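Clestoscombe Small Table Pool Circle
Minutes of the summer meeting, 18th July
In the chair: Omprakash Tyagi
Present: delegates from Dullow, Singhal and Stamudik, plus the Clestoscombe home side, who arrived last despite having the shortest walk.

1. Minutes of the February meeting

Taken as read. Dullow asked for "heated discussion" under the old item 5 to be changed to "discussion." Stamudik asked for it to be changed to "argument." Left as it was.

2. Matters arising

The spare chalk has still not turned up. Singhal offered to bring some, as they did in February.

The score book has been copied out fair and now shows 164 games since the Circle began. Dullow questioned the handwriting on the page covering their winning streak. The chair ruled that the streak stands and the handwriting is a separate matter.

3. The cue

The meeting spent longer on the cue than on anything else, as usual.

Stamudik reported that the tip is due for an inspection and possibly a light sanding. Dullow said the tip is fine and that people who miss straight shots should look elsewhere. Clestoscombe wanted to know whether a darker tip shows up better against the felt when lining up. Nobody had a view on this until the chair moved to close the item, and then everyone did.

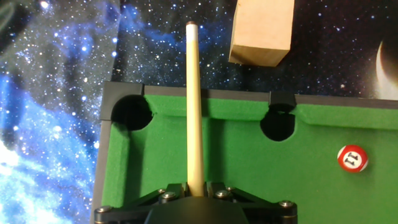 The cue, tip upward, with the green felt behind.

Agreed: the tip to be looked at before the fall fixtures, by someone who has not lost a game with it this season. The chair noted that this narrows the field to Stamudik.

Agreed also: the cue is to be stored lying down in its sleeve between meetings. Standing it in the corner behind the door is no longer allowed, however convenient the corner is.

Singhal asked whether the pale wood should be oiled. The chair said he would rather it was left alone, having once oiled a chair at home and regretted it for a whole weekend. No further discussion.

4. The table and the mat

The table is in fair shape. The felt was brushed on the morning of the meeting, always in one direction, as laid down in the rules. Dullow asked which direction. The rules do not say. Action below.

There followed the matter of the mat. Members will recall that the old plain cloth was retired after the soup. The present mat has stars on one part and woodland on the other, and opinion on it is divided along the lines you would expect. Stamudik like it. Singhal find that a ball hopping off the table is hard to spot among the little colored dots. Dullow said the solution is to keep the ball on the table — this was not well received.
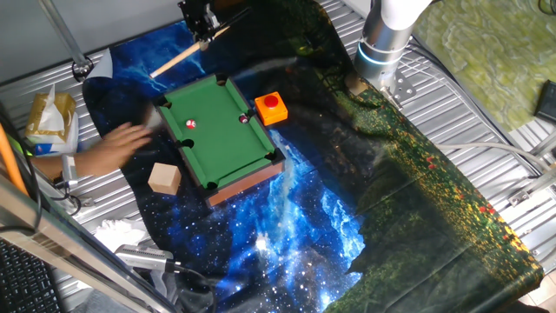
The table on the starry end of the mat, two balls in play. Tissues on the left.

A quote of $129 for a plain green replacement was passed around. It was pointed out that a plain green mat under a plain green table would make the whole bench look like a lawn. Proposal put to the vote and lost, with Singhal in favor and Clestoscombe abstaining on the grounds that they had not been listening.

The small wooden cube was also raised. Clestoscombe use it as a marker for whose turn it is. Dullow had been moving it out of the way all season in the belief that it was litter. Several disputed results from the spring may now be explained, but the chair declined to reopen any of them. The cube is to stay on the mat beside the table, and is to be touched only at the change of turn.

5. The red button

The orange box with the red button on top remains next to the table. Stamudik asked for a reminder in the minutes that the button is not part of the game and that pressing it to mark a good shot is poor manners. So minuted. Pressing it to mark somebody else's bad shot was felt to be worse.

Singhal asked whether the box might be moved a little farther from the rail to leave more elbow room. Agreed in principle. No one could agree on a distance, so the principle is all we have for now.

6. Hands, and keeping the bench tidy

Two points here, both old.

First, hands. Anyone not taking the shot may rest a hand on the mat but must keep it off the rails. Leaning on the mat while a shot is being lined up has been known to wrinkle it, and a wrinkle under one corner is all it takes to send a ball wandering toward Dullow's preferred pocket. Dullow asked for the last remark to be struck out. Declined.

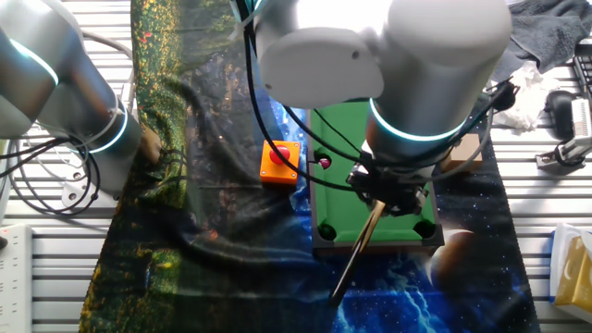
Pink ball near a pocket, cue over the table. Towel and tissue at upper right.

Second, the bench. Crumpled tissues are to go into the bin at the end of each game and are not to be left beside the table like small snowdrifts. The box of tissues may stay, as hay fever is not going anywhere before September. The gray towel is for wiping the balls and should be folded after use. Clestoscombe said it had been folded. The meeting looked at the towel. Clestoscombe said it would be folded.

The mouse and keyboard may stay where they are as long as no drinks go near them. Members are reminded about the soup.

7. Fixtures

Dullow against Singhal opens the fall list, followed by Stamudik against Clestoscombe. Games remain best of three. A proposal from Clestoscombe to play best of five was withdrawn when they were asked who would be staying to the end.

The pink ball question (does it count double if potted last?) was carried over for the second time. Each side is to bring its reasons in writing, on one sheet of paper, one side only. Dullow asked about font size.

8. Any other business

Stamudik asked whether the kettle might be replaced. It might.

Singhal would like the meetings to start on time. Agreed by everyone present, including the people who were late.

Actions
Tip of the cue to be inspected: Stamudik
Direction of brushing to be chosen and written into the rules: Omprakash Tyagi
Chalk: Singhal
Distance of the box from the rail: all sides to come back with a number
Towel: Clestoscombe

Meeting closed when the cookies ran out. Next meeting after the first two fixtures, at Dullow if they can find the key.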